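Dundel Oil for Wooden Countertops, my review after one year
Apr 3, 2018

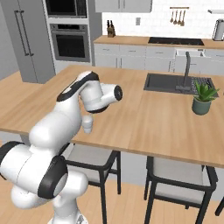

A kitchen island with a large wooden countertop.

I bought the Dundel oil last June, when our new countertop was installed. The seller recommended a hard varnish, but I wanted something that I can repair by myself. One can has 50 ounces and I paid 415 crowns for it in the Brisex store. The smaller Flusto can was 282, so for a big surface the Dundel is cheaper.

The work is easy. Sand the wood, clean off the dust, put a thin layer with a cotton cloth and wipe it after fifteen minutes. I made three layers, one each evening. The smell is not strong, a little like nuts, and it was gone in two days.

Water stays on top in drops, also now. Coffee is no problem. Red wine left a pale ring near the sink, and I had to sand this place and oil it again. With varnish I could not do this so simply.

What I did not like: the lid. After the second opening it does not close well, and the oil on the edge becomes like glue. I moved the rest into a glass jar. The instructions are also printed very small.

I give four stars out of five. I will buy it again, but please test it first on the bottom side, my oak became darker than on the color card.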